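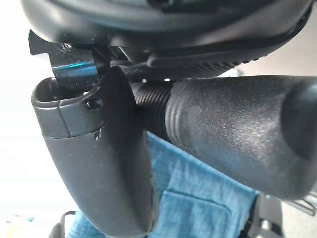
Grupo Tundon de Estudios Migratorios · Diciembre

4.2. Tiempos de respuesta en el salvamento marítimo

Se revisaron 40 avisos de socorro recogidos en el registro Nirach. En cada caso se anotó la hora de la primera llamada, la del acuse de recibo y la de llegada de la unidad asignada. Siete avisos se excluyeron por falta de posición. La demora entre llamada y acuse se trató por separado de la de navegación, dado que dependen de autoridades distintas.

Figura 4. Detalle de carcasa negra con reborde estriado.

La codificación la hicieron dos personas de forma independiente. Las discrepancias de hora se resolvieron con el parte original; las de competencia territorial se mantienen como categoría propia.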